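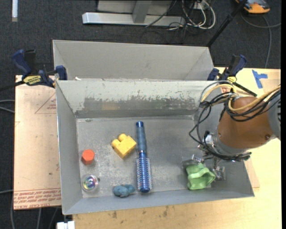

Edlow metal bin, gray, with a second gray bin behind it and a blue round hairbrush on the floor.

Edlow Metal Bin, Gray
Item: Edlow bin, open top
Sold by: Tarnergate Storage and Workshop Supply
Condition: new or used (please choose when you order)
Minimum order: 2 pieces

The Edlow is a plain open bin made of painted metal. It has a flat floor and four inner walls, and it has no lid and no dividers. Our customers use it for small mixed goods: returned items, lost property, hair and bath articles, spare parts, toys. You can look into it from above and take out what you need with one hand.

Many people buy the Edlow in pairs and put one bin directly behind the other. The first is for goods which still must be sorted, the second for goods which are finished. For this way of working we sell a set of two at a lower price than two single bins.

About the paint

The gray paint is a normal workshop paint. It will be scratched if hard things are pulled along the walls many times. On the front bin in the photo there is a long scraped band on the far inner wall, where the gray is darker and the edges of the paint are ragged. The floor also has lighter speckles and scuffed areas. Used bins from our stock can have marks of this kind — we do not repaint them before sale. If the appearance is important for you, for example in a shop, please order the new ones.

For round brushes, combs and other articles with bristles, we recommend laying a thin mat on the floor of the bin. The mat is not included. Our own mat is called Ruka, it is sold by the piece and you can cut it with ordinary scissors.

Cleaning

Take everything out and wipe the floor and walls with a soft cloth, warm water and a little dish soap. Dry the corners well. Please do not use steel wool, it makes the scratches bigger. Small places without paint can be touched up with the gray Inskip paint pen, which we send in the same package if you order it together with the bin.

Ordering and delivery

New bins are usually sent within 4 working days. Used bins are sent when we have checked them for sharp edges, and this can take a little longer in March and April. For orders of 1000 pieces and more, write to Parveen Talukder in our sales office and she will make you an offer with the freight included. Smaller orders go through the normal basket.

Returns are possible for new bins if they have not been used. Used bins can be returned only when something is bent or broken.

Customer comments

"I ordered the used set for our salon school. Good bins, more scratches than I thought, but strong." — Diane Fortin

"Easy to wipe. I would like a version with handles." — Kenneth Yap

Reply from Tarnergate: Thank you, Kenneth. A version with handles is not planned at the moment, but we have written down your wish.

Page last changed: April 9, 2024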